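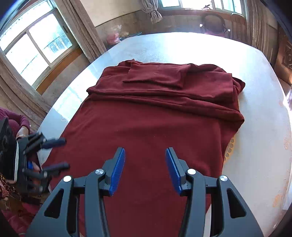 Unit 5 handout: Cloth folding with two hand-held grippers

Reading before the session: the Gredik safety sheet and the first half of the Unit 4 notes on grasp points.

Cloth does not keep its shape when you pick it up. A rigid part can be described by where it is and which way it points. A sweater cannot, so in this unit we record people folding garments and use the recordings to train the Lobo arms in Unit 6.

Working setup

Students work in pairs, with one Hultero gripper in each hand of the person folding. The partner runs the recorder and keeps the log. Swap after 13 folds. Each pair hands in 32 good recordings by the end of June.

Before you start

Check that both jaws open fully and close evenly. Wipe the pads with a dry cloth. Lint builds up on them quickly with knits, and a pad covered in lint slides over the fabric. Start the recorder with both grippers open above the cloth, hold still for 2 seconds, then begin.

Folding a large garment

1. Spread the garment and smooth out the near part. Shallow ripples are fine. Sharp creases should be pulled out from the edge.

2. Take the far edge with both grippers, well apart. Pinch one layer only unless the log sheet says otherwise.

3. Lift just enough to clear the table and bring the edge toward you. Lower it before you open the jaws — a dropped edge rolls under itself.

4. Straighten any corners that hang over, then make the next fold.

Dark, single-color garments are harder than they look. Folds show mainly as shadow, and a layer lying on a layer of the same color has very little contrast. Window light on a glossy tabletop adds to the problem. Note the light in the log (window, lamp or both) for every recording.

What counts as a bad recording

Touching the cloth with bare fingers. Covering a camera for more than 2 seconds. Stopping with a jaw still closed on the fabric. An untidy fold is not a bad recording. Keep it, mark it "uneven" and go on.

Upload to the Bikine folder before you leave, with the log sheet in the same folder. Grippers go back on the charger with the jaws open.

For next time: choose one of your own uneven folds and write half a page on where it first went wrong.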